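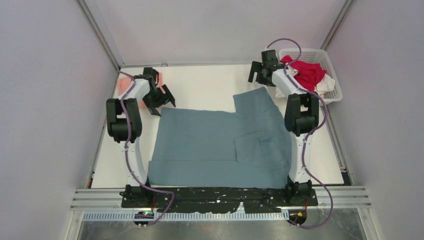

Bench Notes: Choosing a Surface Finish for Shared Work Tables

Members of the Fendcombe workshop network have asked for guidance on refinishing tabletops, mostly after the Wurdale site replaced its benches in May. The notes below cover light-colored finishes for indoor tables used for assembly, sorting, paper work and light repair. They do not cover benches used for welding, food preparation or solvent work.

Substrate

A finish is only as stable as the board under it. Particleboard swells at cut edges when water reaches it and does not return to its original thickness. Seal all four edges and the underside before coating the top. A board coated on one face only will take up moisture unevenly and cup. The Wurdale tables had been coated on the top face alone, and two of them rocked badly by the end of the first winter.

Plywood is more forgiving, but the face veneer telegraphs grain through thin paint. Two coats of high-build primer, sanded flat between coats, will hide most of it. Birch needs less filling than fir.

Paint

Waterborne two-part polyurethane gave the best results in the trial Dagmar Hudec ran last year. She coated 12 by 12 inch panels, left them to cure for two weeks, and drew a weighted nylon pad back and forth across each one. The single-part acrylic lost its sheen at 186 strokes. The two-part coating reached 485 strokes before the same change could be seen under a desk lamp. Both panels still had full color coverage at that point, so the difference is in gloss retention and not in wear-through.

Single-part paint remains adequate for tables that see only paper and hand tools. It is cheaper, can be touched up from the same can a year later, and has no pot life to manage. Two-part material must be mixed by weight and used within the time printed on the label. Do not thin it to extend the working time.

Cure time is the step most often cut short. A surface that is dry to the touch in four hours may still take an imprint from a coffee mug the next day. Keep tables out of service for a full week at normal room temperature, longer in an unheated building.

Sheen and glare

Full gloss is the easiest sheen to wipe clean and the hardest to work at. Under overhead tube lighting it produces a bright band that moves with the reader's head. Satin is the usual compromise. Flat finishes reduce glare further but hold pencil marks and burnish where forearms rest.

Lorraine Sheehan measured light levels at the Fendcombe reading tables before and after they went from dark brown to off-white. With no change to the lamps, the meter on the adjacent shelf face rose from 200 to 300 lux. Sites planning to replace light fixtures may want to repaint first and measure again.

Sanding schedule

Start at 120 grit on bare board and move to 180 after the first primer coat. Use 220 between the second primer coat and the first color coat, and 320 between color coats. Vacuum, then wipe with a damp lint-free cloth. Tack cloths leave a residue that can cause craters in waterborne coatings.

Pads clog quickly on primer that has not fully hardened. If the dust rolls into small beads instead of falling as powder, stop and wait another day.

Edges

Most failures start at the edge. Ease sharp corners to a radius of 1/16 inch before priming; paint pulls away from a square corner and leaves a thin film there. Where chairs strike the front edge, screw-on metal or hardwood trim outlasts any coating. Set the trim in a thin bead of flexible sealant and wipe off the excess before it skins.

Cleaning

Use a mild dish soap solution and a soft cloth. Abrasive powders dull satin finishes within months. Alcohol is safe on cured two-part coatings and will soften many acrylics. Test on the underside.

Eero Laaksonen keeps the panel samples at the Bednárik storeroom, and sites can borrow a set for two weeks. Requests for the mixing chart go to Vlasta Skála at the Mellura office.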